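TICKET: Nightly price sync dropping items, Trolby to Priseo
Status: closed, one leftover (see end)
Severity: was high, now low
Site: back office + counter
Posting the whole log because support asked for it and because the next shop that hits this will be googling the same error I was.

Problem
Trolby is our stock app. Priseo does the shelf labels and feeds the register. Zarlow sits in the middle and pushes the item list across every night. Worked fine since we set it up in March. Then after the May price update the labels stopped matching the stock list. Trolby says 439 live items. Priseo says 391. No error on the screen, Zarlow dashboard shows a green check and "completed". So as far as it's concerned all is well.

Found out because a customer brought up a bag of grout and the register had never heard of it.

Setup
- Trolby, web version, Chrome
- Priseo desktop, version 6
- Zarlow connector, scheduled run at 2:15 am
- Main supplier list comes from Van der Merwe as a spreadsheet, we paste it in to Trolby ourselves
- No other apps touching the item list. Checked.

9:10 am
Ran the sync by hand. Same result, 391. Green check again. Took a few minutes longer than the night run but that's probably just the time of day.

9:25 am
Logged out and back in on all three. Nothing. Reconnected the Priseo key inside Zarlow (Settings, Connections, Reauthorize). It asked for the store code twice, took it the second time. Ran again. 391.

9:50 am
Exported both lists to spreadsheets and compared on item code. Missing ones are NOT random. Nearly all Van der Merwe stuff, tile adhesive, grout, edge trim, those little spacers. A few from the paint aisle too, which threw me off for an hour because paint comes from somebody else.

10:40 am
Theory one: category is too long. Priseo has a limit on category names and "Adhesives, Grouts and Sealants" is pushing it. Shortened to "Adhesives". Ran again. 391. Changed it back.

Theory two: missing items have no barcode. Nope, most do. Some items with no barcode came through fine.

Theory three: inactive flag. All active.

11:15 am
Opened a chat with Zarlow. They wanted the run log. It's under History, click the date, then the tiny arrow on the far right that doesn't look like a button. Download gives you a text file. Long. The useful bit was way down:

 row 103 skipped: code mismatch
 continuing

and then a bunch more of the same further down. So it IS logging the skips, it just doesn't count them as errors. Asked if that could be a warning on the dashboard. They said they'd pass it on. 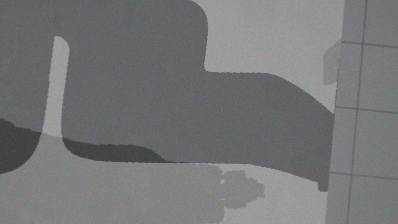 11:40 am
Row 103 in the export is a tube of white tile adhesive. Code in Trolby: 00718-W. Code in the Priseo list from before May: 718-W. There it is. Leading zeros.

Went back to the old Van der Merwe spreadsheet. Old codes had no zeros in front. New spreadsheet, they padded everything short out to the same length. Which is fair enough on their end, it's their codes. But Zarlow matches on code, sees a code it doesn't know with a barcode it DOES know, decides something is fishy and skips the row.

That explains adhesive, grout, trim. Doesn't explain the paint.

12:05 pm
Lunch, sort of.

12:30 pm
Paint. Looked at the codes for ages. They look identical in both lists. Copied one into a plain text editor and there's a space on the end. Trailing space. When did that get in? Best guess is someone edited those in the spreadsheet and pasted back. Could have been me. Probably was me.

So two separate things that look like one thing. Lovely.

12:50 pm
Things I considered:

1. Change all the codes in Trolby back to the old ones. Works today, breaks again next time Van der Merwe sends a list.
2. Change the codes in Priseo to match the new ones. Have to do it in Priseo by hand or through their import tool. Slower but stays fixed.
3. Have Zarlow match on barcode. Tempting. But we've got items with no barcode, loose hardware mostly, and those would all drop off.

Went with 2.

1:20 pm
BACKUP FIRST. Priseo, File, Export all, save it somewhere that isn't the desktop. Did one from Trolby as well. Turned off the night schedule in Zarlow so it doesn't run over the top of me if this drags on.

1:35 pm
Priseo import tool wants the file in its own layout. Old code in the first column, new code in the second, nothing else. No header row! If you leave the header in it makes an item called "old code" with a price of zero. Ask me how I know. Deleted it.

Also if you open the file in a spreadsheet program and just save, the zeros vanish again. You have to set the column to Text before pasting the codes in. Before, not after. After is too late, they're already gone.

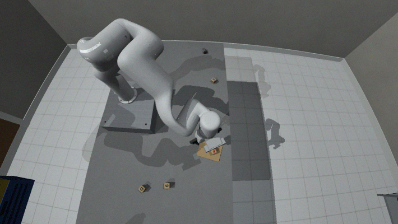 Column set to Text this time, zeros still there when I reopened it in the text editor. Good. Trimmed the trailing spaces in the paint codes while I was at it, on the Trolby side, since Priseo had those right all along.

2:10 pm
Import ran. It says "updated" with a list. Spot checked a handful, including the bag of grout that started all this. New code, right price, right label.

2:25 pm
Sync by hand. Priseo count: 439. Finally.

Checked the run log anyway, didn't trust the green check anymore. No "skipped" lines. Searched the file for the word just to be sure.

2:45 pm
Reprinted labels for the affected shelves. One annoying thing, Priseo thinks every relabeled item is new so it put the little NEW flag on all of them. Labels, Print options, untick "flag recent items". Reprinted again. That's a roll of label stock I'm not getting back.

3:30 pm
Register test. Scanned a basket of stuff from the tile aisle and the paint aisle. All rang up. Voided the sale. Turned the night schedule back on.

Next morning, 8:05 am
Night run went through at 2:15 am. 439 and 439. No skips. Calling it.

Short version for whoever is searching
- Zarlow says completed but Priseo is short items: don't go by the green check. Get the run log from History and search for "skipped".
- "code mismatch" means the item code is different on the two sides, even if it looks the same. Check for leading zeros and for a space at the end.
- Paste the codes into a plain text editor to see what's really in them. Spreadsheet will lie to you.
- Back up both sides and turn off the schedule before you touch anyhting.
- Set the code column to Text before pasting.
- No header row in the Priseo code change file.

Leftover
Discontinued items still have the old codes in Priseo. Doesn't matter for the register, but returns on those will need a manual lookup. Not doing it now. Will get to it when we do the year end cleanup, or I won't.

Also emailed Van der Merwe to ask whether the padded codes are permanent. They say yes, new format from here on, and there should have been a note with the May list. There might have been. I don't read the second tab.

Request to Zarlow, repeating it here so it's on the ticket: please show the skipped count next to the green check. One number. That would have saved me most of a day.

Comments (5)

Guest
Thank you!! Same thing here, different supplier, garden center. We were short a whole rack of seed packets and I'd been adding them to Priseo one by one like a fool. Trailing spaces in every single one. There's a TRIM function in the spreadsheet that fixes the lot if you have a lot of them.

Guest
Does the code change import keep the sales history? Scared to run it before stock take.

Ticket author
Kept ours. Old sales show up under the new code. But do the export first, I mean it.

Guest
On the older Priseo the import tool is under Tools, not File, and it won't take more than one change file per session, you have to close it and reopen. Otherwise steps are the same. Also had the NEW flag on everything, didn't spot it til the labels were already out on the shelf.

Guest
option 3 is not as bad as you make out. we match on barcode and just made up our own barcodes for the loose bolts. been fine. but yeah if you've got a lot of loose stuff it's a pain to set up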